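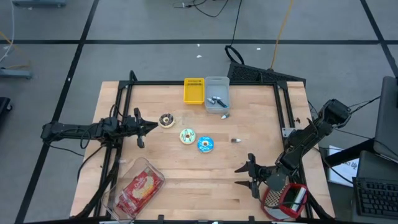
A pale wooden tabletop and a chocolate-glazed donut.

How to oil a wooden table (and keep it looking nice afterwards)

I have oiled our kitchen table every February for longer than I care to remember, and people still write to me as though it were some great craft handed down by monks. It's a rag and a tin of oil, and most of an afternoon! But there are a few places where it can go wrong, and I have gone wrong in all of them, so let me take you through it slowly and you can have the benefit of my mistakes.

First find out what is on your table already. Put a teaspoon of water somewhere out of the way and leave it while you put the kettle on. If it sits up in a fat bead and is still there when the tea is poured, you probably have varnish or lacquer, and oil will only lie on top of that and go tacky. You would have to sand the lot off first, a bigger job than I'm covering today. If the water soaks in and leaves a dark patch, carry on, the table is thirsty.

You will need:
A tin of hardwax or Danish oil (I use Mevano, the clear one)
Three or four lint-free rags, old cotton pillowcases are lovely for it
Fine sandpaper and a cork block
White spirit
A pair of gloves
Newspaper for the floor

Wash the top the evening before with warm water and the smallest drop of washing-up liquid, then wipe it over with clean water and let it dry all night. I know you'll want to get started the same day. Please don't, I did once and the oil went on cloudy over the damp bits, and Lionel Tessier, my neighbour at the time, had to lend me his sander to put it right.

In the morning, sand lightly along the grain. Never across it, and never in circles, however satisfying circles feel. You only want to take off the roughness the washing has raised, so a few passes with light pressure will do.

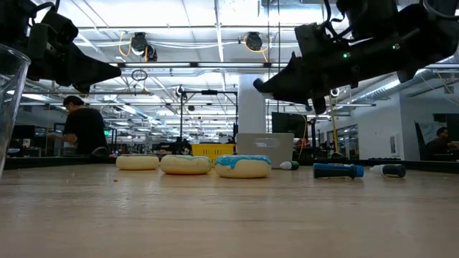 When you've finished sanding, go over everything with a dry brush and then with a rag barely dampened with white spirit, and open a window while you do it. Run your palm over the surface. If it still feels gritty, wipe again. Dust left behind at this point will be in the finish for good, or at any rate until next year.

Now for the nice part. Stir the oil (don't shake it), pour a little on to a folded rag and work it in, again going with the grain, until the whole top has an even sheen. Thin is what you're after. I get a whole table done with 50 ml for the first coat and less for the second. Leave it for as long as the tin says, usually ten or fifteen minutes, and then wipe off every bit that hasn't soaked in. Be really thorough with this — any puddle you leave will be sticky for weeks.

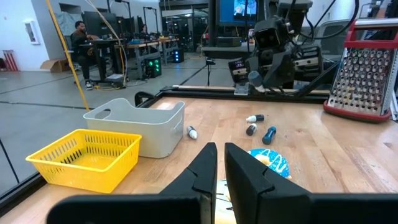 Tops made of joined strips want a bit more watching than a single wide board. The strips come from different pieces of timber and one may drink up the oil while its neighbour hardly takes any. With a light butcher-block top like the one in the picture, you can already see the strips vary slightly in tone before you start, and a coat of oil tends to bring that out more. I think it's handsome, but Maëlys Chevalier wrote to me quite upset about hers, so do try a corner first if you prefer things uniform. Give any dull strips a second helping while the rest is still fresh.

Let the first coat dry overnight, then put on the second in just the same way. You can use the table gently the next day, but keep wet things and hot pans off it for 7 days, and hold back on scrubbing for 28.

One very important thing about the rags. Oily cloths can heat up by themselves and catch fire if they're left in a heap. Spread them out flat outdoors until they are quite stiff and dry, or soak them in water, before they go in the bin.

After that it's only a matter of wiping up spills as they happen and using a coaster. For a ring from a cup, rub in a little oil with your finger and leave it till the morning.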